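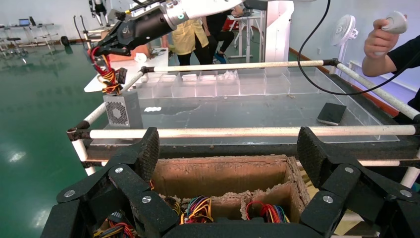

February 27, 2022

My grandmother's kitchen radio quit on me again in December, right in the middle of the Sunday polka hour, and I have spent more evenings than I care to admit since then trying to get it talking. It's a Stellitz, a squat cream-colored thing with a dial that glows orange when it's in a good mood, and it sat on top of her refrigerator for my entire childhood. She called it "the Stellitz" the way other families say "the dog." Is the Stellitz on? Who touched the Stellitz? (It was always me. I touched the Stellitz.)

I should say up front that I am not a handy person. I teach seventh grade geography, and before this winter the most complicated thing I had ever fixed was a toilet flapper. But I had a long break ahead of me, and my neighbor Harvey Thibodeau is 80 and used to mend televisions back when people mended televisions, and he offered to sit at my table and tell me what I was doing wrong. He has been very faithful about this!

The first night we didn't even take the back off. Harvey wanted to hear all about the symptoms, like a doctor, so I told him about the hum, and how it used to fade out whenever Grandma ran the mixer, and then we got onto the subject of mixers, and then his late wife's lemon cake, and by then it was ten o'clock and he went home. I went to bed perfectly happy.

The second night we got inside, and oh my goodness, the dust. There was a bobby pin in there. There was also a little scrap of paper with a phone number on it in Grandma's handwriting, no name, just the number, with the 2 made like a swan the way she always did. I have taped it inside my recipe box. I have not called it, although my cousin Halima thinks I should.

Anyway, Harvey's opinion is that the capacitors are shot, and also that somebody did a poor job on the power cord years ago. I suspect my grandfather, who believed electrical tape could solve anything up to and including a leaky canoe. I ordered parts from a shop over in Quezada and they sent the wrong ones, so I had to send them back and wait 10 days, and then it snowed and the mail didn't come, and I'll admit I put the whole thing in the hall closet for a while and read mysteries instead.

But last night we soldered. My joints look like chewed gum, and Harvey made me do one of them over. We plugged it in and the dial came up orange, and I teared up a little, I don't mind telling you. No sound yet except the hum, but it's the same hum, and I'd have known it anywhere. We sat there and listened to it while we finished the coffee.

Harvey wants to look at the speaker next. He's coming Thursday, and I've promised to try the lemon cake, if I can find anybody who still has the recipe.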